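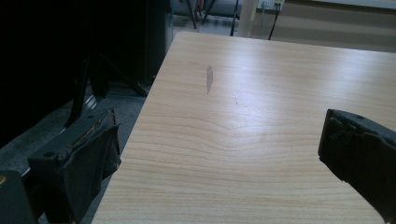

Die Beweislast ist mein Lieblingsthema im ganzen Zivilprozess, und ich weiß, dass ich damit ziemlich allein dastehe. Als Studentin habe ich das Kapitel überblättert (Zwischenprüfung, keine Zeit, Sie kennen das), und im Referendariat saß ich dann vor meiner ersten Akte und konnte den Streit nicht entscheiden, obwohl ich jeden Anspruch sauber aufgebaut hatte. Es fehlte mir schlicht die Antwort auf die Frage, wer verliert, wenn man etwas nicht weiß. Nehmen Sie die längliche, bräunliche Stelle auf der hellen Tischplatte. Abgenutzt? Verfärbt? War sie beim Kauf schon da oder kam sie später? Der Verkäufer sagt das eine, die Käuferin das andere, Zeugen hat keiner, und trotzdem muss am Ende ein Urteil her. Das Gericht darf ja nicht ins Urteil schreiben, es habe leider keine Ahnung und die Parteien möchten sich bitte einigen. Es muss entscheiden, und dafür braucht es eine Regel, die auch dann noch funktioniert, wenn alle Zeugen gehört und alle Urkunden gelesen sind.

Diese Situation heißt non liquet, auf Deutsch etwa »es ist nicht klar«. Der Ausdruck stammt aus dem römischen Recht, und damals konnte sich ein Richter mit diesen Worten tatsächlich aus der Affäre ziehen. Unsere Gerichte können das nicht. Wenn Sie sich aus dem Kapitel nur einen einzigen Gedanken merken, dann bitte den: Beweislastregeln entscheiden einen Fall erst dann, wenn die Beweiswürdigung gescheitert ist. Vorher haben sie in der Entscheidung nichts verloren! Ich habe beim Korrigieren einmal einen Stapel mit mehr als 300 Klausurseiten durchgesehen, und der häufigste Fehler war immer derselbe: Da wird fröhlich die Beweislast verteilt, obwohl die Tatsache längst unstreitig ist.

Unser Fall für das ganze Kapitel

Ich arbeite gern mit einem Fall, der uns durch alle Abschnitte begleitet, dann müssen Sie sich nicht jedes Mal neue Leute merken.

Kerubo Kinyua kauft im April bei der Sternico GmbH eine Espressomaschine, Modell Pistari, zum Preis von 459 Euro. Sie ist Verbraucherin, die Maschine steht bei ihr zu Hause in der Küche. Geliefert wird durch den Paketdienst Vonex. Einige Monate später heizt die Maschine nicht mehr. Sternico meint, Frau Kinyua habe sie nie entkalkt und sei selbst schuld. Frau Kinyua hält dagegen, sie habe alles nach Anleitung gemacht, das Heizelement sei von Anfang an fehlerhaft gewesen.

Dazu kommt ein zweiter Streit, der mit dem ersten überhaupt nichts zu tun hat. Frau Kinyua verlangt von ihrem früheren Mitbewohner Voß 700 Euro zurück. Sie sagt, das sei ein Darlehen gewesen. Voß räumt ein, das Geld bekommen zu haben, behauptet aber erst, es sei ein Geschenk gewesen, und ein paar Wochen später (in einem zweiten Schriftsatz), er habe jedenfalls 100 Euro davon schon zurückgezahlt. Solche Leute gibt es wirklich, und für uns sind sie ein Glücksfall, denn an Voß kann man fast alles erklären.

Lesen Sie beide Streitigkeiten bitte einmal mit dem Stift in der Hand durch und unterstreichen Sie, was streitig ist. Der Kauf? Unstreitig. Der Preis? Unstreitig. Dass die Maschine nicht heizt? Auch unstreitig. Bei Voß ist die Auszahlung zugestanden. Übrig bleibt weniger, als man beim ersten Lesen denkt, und so ist es in der Praxis oft: Die Akte ist dick, und gestritten wird über zwei Sätze.
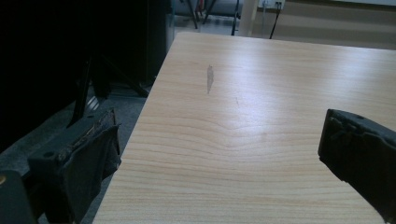

Die Grundregel, und warum sie nirgends so richtig steht

Suchen Sie im BGB mal nach einer Vorschrift, die allgemein sagt, wer was beweisen muss. Sie werden nicht fündig. Im ersten Entwurf zum BGB war eine solche Norm noch vorgesehen, dann hat man sie gestrichen, weil man sie für selbstverständlich hielt. Ich finde das bis heute ein bisschen dreist.

Die Regel lautet, in meinen Worten: Jede Partei trägt die Beweislast für die tatsächlichen Voraussetzungen der Norm, die ihr günstig ist. Wer einen Anspruch geltend macht, muss also beweisen, was den Anspruch entstehen lässt. Wer sich dagegen wehrt, muss beweisen, was den Anspruch hindert, vernichtet oder hemmt. Man nennt das die Normentheorie, und Sie werden in der Literatur allerlei Kritik daran finden. Für die Fallbearbeitung kommen Sie sehr weit damit.

Zurück zu Voß. Frau Kinyua will Rückzahlung aus § 488 Absatz 1 Satz 2 BGB. Dafür braucht sie zweierlei, die Auszahlung des Geldes und die Einigung darüber, dass es zurückgezahlt werden soll. Die Auszahlung hat Voß zugestanden. Die Einigung bestreitet er, wenn er von einem Geschenk spricht. Und jetzt kommt die Stelle, an der im Seminar regelmäßig die Hälfte der Hände hochgeht und das Falsche sagt: »Voß behauptet eine Schenkung, also muss Voß die Schenkung beweisen.« Muss er nicht! Die Schenkung ist hier keine Einwendung. Voß bestreitet damit bloß, was Frau Kinyua zu beweisen hat, nur eben etwas ausführlicher, als wenn er »stimmt nicht« gesagt hätte. Juristisch heißt das qualifiziertes Bestreiten. Bleibt unklar, ob Darlehen oder Geschenk, verliert Frau Kinyua mit diesem Anspruch.

Anders die 100 Euro. Wer erfüllt hat, beruft sich auf § 362 BGB, und das ist eine rechtsvernichtende Einwendung. Die steht auf der Seite von Voß, und bleibt die Rückzahlung ungeklärt, dann geht das zu seinen Lasten. Heben Sie also Ihre Quittungen auf, ich sage das auch als Privatperson.

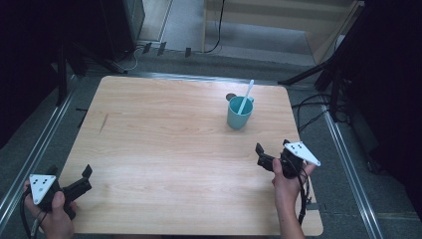

Was passiert, wenn eine streitige und erhebliche Tatsache vorgetragen wird, aber keine der beiden Parteien einen Beweis anbietet?

Das Gericht behandelt die Tatsache als nicht bewiesen, sofern es sich auch aus dem übrigen Inhalt der Verhandlung keine Überzeugung bilden kann, und entscheidet insoweit gegen die Partei, die die Beweislast trägt. Ein Beweisangebot der Gegenseite ist dafür nicht nötig.

Zwei Wörter, die ständig verwechselt werden

Bevor wir zur Espressomaschine kommen, muss ich kurz pedantisch werden. Was wir bisher besprochen haben, ist die objektive Beweislast, auch Feststellungslast genannt. Sie sagt, zu wessen Nachteil die Unklarheit am Ende geht. Daneben gibt es die subjektive Beweislast oder Beweisführungslast, und die sagt, wer im Prozess tätig werden und Beweis antreten muss, damit er nicht schon aus diesem Grund unterliegt. Meistens treffen beide dieselbe Person, deshalb merkt man den Unterschied in einfachen Fällen kaum.

Und dann ist da noch die Darlegungslast. Die kommt zeitlich davor, denn beweisen kann man nur, was man überhaupt behauptet hat. Wie genau jemand vortragen muss, hängt auch davon ab, was die andere Seite sagt. Frau Kinyua darf am Anfang recht knapp schreiben, dass sie mit Voß ein Darlehen vereinbart hat. Kontert Voß mit Einzelheiten, muss sie nachlegen. Ich stelle mir das gern wie ein Gespräch vor, bei dem keiner genauer antworten muss, als er gefragt wurde (das Bild hinkt, ich weiß, aber mir hilft es).

Ganz wichtig ist auch § 138 Absatz 3 ZPO: Was nicht ausdrücklich bestritten wird, gilt grundsätzlich als zugestanden, wenn sich die Absicht zu bestreiten nicht aus den übrigen Erklärungen ergibt. Da wird dann gar kein Beweis erhoben, und die schönste Beweislastverteilung bleibt in der Schublade.

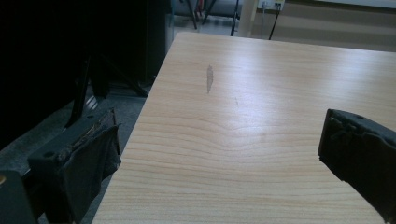 Abb. 1: Helle Tischplatte mit länglicher Scheuerstelle

Und nun die Espressomaschine

Nach der Grundregel müsste Frau Kinyua zeigen, dass die Pistari schon bei der Übergabe mangelhaft war, denn der Mangel bei Gefahrübergang gehört zu den Voraussetzungen ihrer Rechte aus § 437 BGB, und angenommen hat sie die Maschine ja (lesen Sie dazu § 363 BGB). Das wäre für sie bitter. Wie soll jemand ohne Werkstatt nachweisen, in welchem Zustand ein Heizelement vor Monaten war?

Der Gesetzgeber hat das gesehen und hilft mit § 477 BGB. Beim Verbrauchsgüterkauf wird vermutet, dass die Ware bereits bei Gefahrübergang mangelhaft war, wenn sich innerhalb eines Jahres danach ein abweichender Zustand zeigt, es sei denn, die Vermutung ist mit der Art der Ware oder des mangelhaften Zustands unvereinbar. Damit dreht sich das Blatt. Jetzt muss Sternico das Gegenteil beweisen, und zwar voll. Ein bisschen Zweifel säen (»vielleicht war es ja der Kalk«) reicht nicht.

Frau Kinyua muss allerdings immer noch dartun, dass sie Verbraucherin ist, dass die Verkäuferin Unternehmerin ist und dass sich der Zustand innerhalb der Jahresfrist gezeigt hat. Die Vermutung nimmt ihr viel ab, aber eben nur das, was in der Norm steht. Legen Sie sich den Wortlaut von § 477 am besten jetzt neben das Buch, denn im nächsten Abschnitt zerlegen wir ihn Satz für Satz, und danach schauen wir uns an, was der Paketdienst Vonex mit der ganzen Sache zu tun haben könnte.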